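Irko user forum > Data and training > Laundry loading, blurred head camera views: keep or drop?

Clikier
posted 18 July 2021

Hello all. I am preparing examples for the laundry task (take a piece from the pile, bring it to the top-loading washer, let it go inside). The arms are teleoperated and we record the head view together with the joint positions. My question concerns the blur. When the operator turns quickly, many head images become soft, and I do not know if I should keep them in the training set. I attach three from the same place.
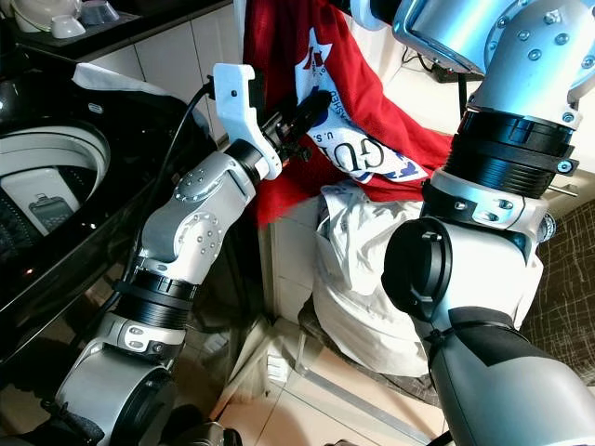
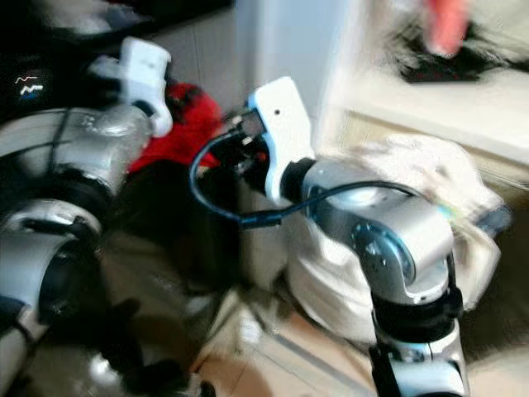
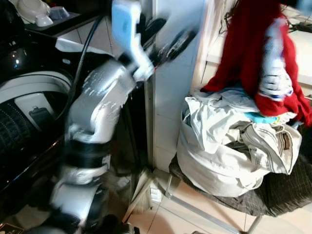

Head view, laundry task. First one is sharp enough for me, second and third are the kind I ask about.

At the moment I have 2993 episodes in the set. If I drop every episode with strong blur, I lose too many of the red pieces, and I have few of them already.

Sopacua
Keep them. The policy will see the same blur when it runs, so it should see it in training also. We made the mistake in February to clean everything very strictly, and after this the arm hesitated each time the head moved. With the blurred episodes back in, it became normal again.

viden_lab
I do not agree fully with Sopacua. Blur during the movement is fine. Blur in the moment of the grasp is a different matter, because there the model must learn where the fingers meet the cloth. In your first picture I can see the gripper up against the red jersey near the white print, and this is a useful label. In the second I can see a red thing between the two grippers and I could not tell you if it is held or not. If I can't say it, I would not ask the network to say it.

Clikier
Thank you both. But viden_lab, the network has also the gripper opening from the joint log, so it does not depend only on the image. Is it still a problem in your opinion?

viden_lab
Less of a problem, yes. But check the time offset between the log and the camera. Ours was 2 images late for a long time and we blamed the blur for it.

Sopacua
This is a good point, I forgot about the offset. Clikier, please tell us also how fast the operators move. If they rush, you can ask them to slow down only near the pile and leave the rest at natural speed. It costs little time per episode.

mirrordrum
I have a different worry. In the third one the washer and the bag of clothes are both in view, but in the second I don't find the washer. How does a model with one image know where to go? We give it the last 10 images and it helps a lot with thin or white cloth too.

Clikier
We give only one image now. I can try a short history, but the memory of the training machine is limited, so perhaps with smaller pictures.

I checked the offset this evening and it is not zero. I will correct it first, then train two versions, one with all episodes and one without those blurred at the grasp. 14 test runs for each, same pile of clothes. I will write the result in this thread.

viden_lab
14 is a small number for such a comparison. Please mix the order of the two versions, or the pile will be easier for one of them.

Clikier
Agreed, I will mix them.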